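Setting up to cut citrus for drinks

Start with a clean surface overhead as well as underfoot. A quick pass with a dry duster over the ceiling and any round fixtures up there keeps dust out of the glasses. Do it before any food comes out.
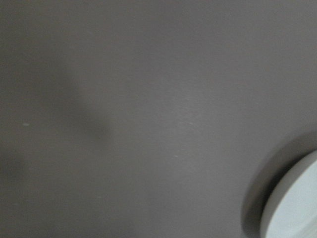
Page last changed: February | Tomstead Kitchen Tips, no. 293

Cover the table with brown paper. It soaks up juice, and the whole mess rolls up at the end. We buy the Planov roll, which lasts us most of a year.

Keep lemons and limes together on one cutting board. Put a plate close by for the cut slices, and keep a folded dark cloth within reach – lemon juice makes a knife handle slippery. Ice can wait in a bowl with the mallet laid across it.

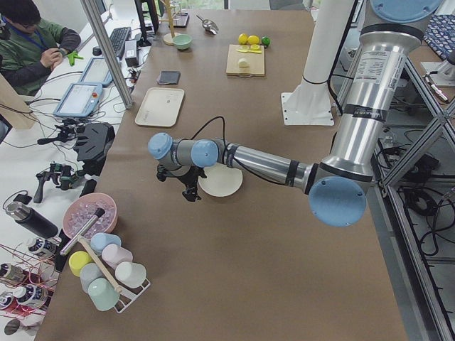
Photo: Pešek / Tomstead

A plastic knife will do for soft lemons. Halve them across the middle, not end to end, and the slices come out as neat wheels. Flick out the seeds with the tip.
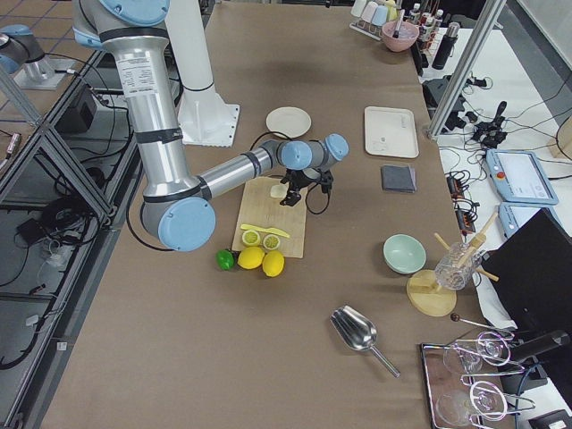 Stirrers and muddlers are easiest to grab standing up in a glass. Rinse wooden ones right after use and dry them upright. Leftover halves keep overnight, cut side down on a saucer in the fridge.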